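타델 공유주방, 가스레인지 교체 마치고 다시 문 열어

클랄포트의 타델 공유주방이 조리대 정비를 마치고 2025년 1월 12일 일요일 오전 다시 문을 열었다. 낡은 가스레인지를 유리 상판 제품으로 바꾸고 가스 배관과 후드를 손보는 공사였다. 운영을 맡은 자두니에르는 지난해 5월 이용자 설문에서 불편 사항 1위로 꼽힌 것이 화구였다고 밝혔다.

새로 들인 가스레인지는 모두 8대다. 예전 제품은 상판이 얇은 철판이라 국물이 넘치면 틈으로 스며들어 청소가 어려웠고, 점화가 늦다는 민원도 잦았다. 자두니에르는 설치 업체 게하와 계약을 맺고 지난달부터 기존 설비를 철거했다. 공사 기간에는 주방 전체가 문을 닫았고, 예약자에게는 이용료를 돌려줬다.

새 상판은 검은 유리로 되어 있고 화구마다 검은색 삼발이가 올라간다. 불 조절은 상판 위로 솟은 은색 손잡이를 돌려서 한다. 버너 캡은 들어내어 따로 씻을 수 있다.
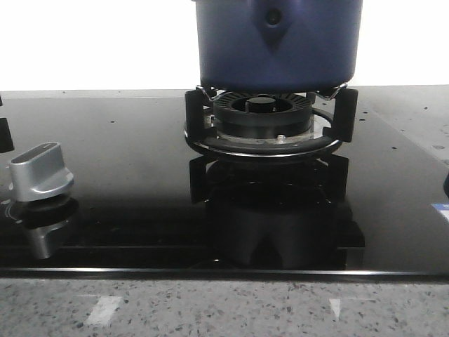 운영 책임자 마이아라 오노라투 씨는 "유리 상판은 닦기가 편한 대신 물 자국과 먼지가 금방 눈에 띈다"며 "사용 후에는 상판이 식은 것을 확인하고 젖은 행주로 한 번, 마른행주로 한 번 닦아 달라"고 말했다. 철 수세미와 가루 세제는 쓸 수 없다. 유리에 흠집이 나면 해당 화구는 점검이 끝날 때까지 사용이 중단된다.

냄비 사용 기준도 일부 바뀌었다. 바닥이 삼발이보다 지나치게 넓은 냄비나 곰솥은 일반 화구에 올릴 수 없고, 안쪽 별실에 있는 대형 화구 2구를 예약해야 한다. 개인 냄비를 가져오는 것은 전처럼 허용되지만 바닥이 휘었거나 삼발이 위에서 흔들리는 것은 쓰지 못한다. 냄비를 유리 위에서 끌어 옮기지 말라는 안내문도 출입문 옆에 붙었다.

재개장 첫날 오전에는 사전 신청한 주민 32명이 조를 나누어 국과 조림을 만들었다. 수업을 진행한 조리 강사 제니바우두 폰치스 씨는 불을 켜기 전에 버너 캡이 제자리에 놓였는지부터 확인하게 했다. 그는 "캡이 비뚤어지면 불꽃이 한쪽으로 쏠리고 냄비 옆면이 그을린다"며 "씻은 뒤에는 물기를 완전히 말려서 끼워야 점화가 잘된다"고 설명했다.

이날 참가자 사이에서는 예전보다 불이 빨리 붙는다는 반응이 많았다. 손잡이가 상판 위에 있어 큰 냄비를 올릴 때 손이 닿을까 신경 쓰인다는 의견도 나왔다. 자두니에르는 한 달간 이용자 의견을 받은 뒤 냄비 크기 기준을 다시 정할 계획이다.

후드는 흡입구 필터를 모두 새것으로 갈았다. 필터 세척은 매주 월요일 오전에 하며 이 시간에는 예약을 받지 않는다. 가스 누출 경보기도 조리대 쪽과 창고 쪽에 하나씩 추가됐다. 경보가 울리면 중간 밸브가 자동으로 잠기고, 직원이 확인하기 전에는 다시 열 수 없다.

이용료는 그대로 유지된다. 다만 양념과 식용유를 주방 비치품으로 쓰는 경우에는 한 번에 1,000원을 따로 낸다. 예약은 타델 공유주방 안내 창구나 전화로 할 수 있으며, 당일 예약은 빈 조리대가 있을 때만 가능하다. 처음 이용하는 사람은 조리 시작 전에 화구 사용법 안내를 받아야 한다.

철거한 가스레인지는 게하가 수거했다. 함께 빼낸 선반과 개수대 일부는 상태를 점검한 뒤 별실에서 다시 쓸 예정이다.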